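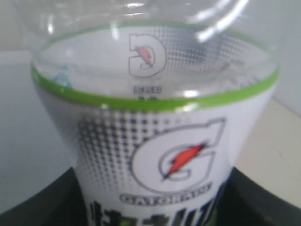
Figure 4-1. Wrist camera view at the sorting station: clear bottle with printed label.

Section 4. Working Alongside the Bottle Sorting Cell

4.1 Scope

This section applies to all staff assigned to the returns hall at Printon. It covers start of shift, routine operation, handling of items the cell refers to an operator, and the changes to job duties that took effect in January. Mechanical service is covered in Section 7 and may be performed only by certified maintenance staff.

4.2 What changes for operators

Before the cell was installed, each bottle was picked from the table, read, and placed in a bin by hand. The cell now performs the picking and placing. Operators review the items it cannot identify, keep the table supplied, and decide when the cell should be stopped.

No operator is required to match the pace of the cell. The display shows a running total for the shift; this total describes the machine and is not used in individual performance reviews. Questions about reassignment or pay grade should be directed to Tassanee Ruangrit, Workplace Transition Office, Trollasham site.

Operators who held the former Hand Sorter title keep their seniority date. The new title is Cell Operator, and it requires completion of the 25-hour training course. Training hours are paid and are scheduled within the normal shift.

4.3 Start of shift

1. Read the handover sheet left by the previous operator. Initial it even if no entries were made.
2. Confirm that the amber lamp is on and the arm is in its parked position.
3. Wipe the table with the dry cloth supplied. Do not use spray cleaner near the wrist camera.
4. Open the camera view on the display. Hold a labeled bottle under the camera and check that the brand name can be read on the screen.
5. Log in with your own badge. Shared logins are not permitted.
6. Press RELEASE and step behind the yellow floor line.

NOTE: The camera view is soft at very short range. Slight blur is acceptable in step 4. In Figure 4-1 the word GATORADE and the large G above it can still be read, and a view of that quality passes the check. If the brand name cannot be made out at all, clean the lens as described in 4.6.

4.4 Reviewing referred items

When the cell is not confident about an item, it holds its position, sounds a single tone, and sends the camera view to the display.

1. Look at the front label first. Ignore any print that shows through from the far side of a clear bottle. Such print appears mirrored, as with the smaller G at the top of Figure 4-1.
2. Check for glare. A bright streak on clear plastic may be reported by the software as a crack or a seam. If the streak follows the curve of the bottle, select REFLECTION.
3. Select the product family from the list. Where the label carries text in a language you do not read, use the logo and colors. Translation is not part of the operator's duties.
4. Press CONFIRM. If you are unsure, press SET ASIDE. There is no limit on the number of items that may be set aside.

NOTE: Each confirmed item is added to the site reference library. The library held 2,013 entries when this edition was prepared. Entries from Prondalbridge are kept separately and do not appear on the Printon display.

CAUTION: Do not reach past the floor line to turn a bottle by hand while the tone is sounding. The arm is holding, but it is not parked. Press STOP first and wait for the amber lamp.

4.5 Stopping the cell

Any person in the hall may stop the cell at any time, for any reason, without a supervisor's approval. Stops are recorded for maintenance purposes only. An operator who stops the cell in good faith will not be asked to make up lost output.

To restart, repeat steps 2 through 6 of 4.3. After an emergency stop, the shift lead must be present at restart.

4.6 Lens cleaning

1. Press STOP and confirm the amber lamp.
2. Remove dust with the hand blower.
3. Wipe once, from the center outward, with a lens tissue — do not reuse the tissue.
4. Record the cleaning on the handover sheet.

The lens must also be cleaned after every 2,000 items, when the display shows the message CLEAN LENS.

4.7 Rotation and breaks

Screen review is tiring in a way that hand sorting was not. Operators rotate between review and table supply every two hours. The shift lead posts the rotation for the following week each Friday. Requests for a different pattern, including requests made on medical grounds, go to Kamol Khunthong, hall supervisor, on the Wattanapong form available at the hall office.

The cell may be left running during a rotation change provided that both operators are at the station and the incoming operator has logged in.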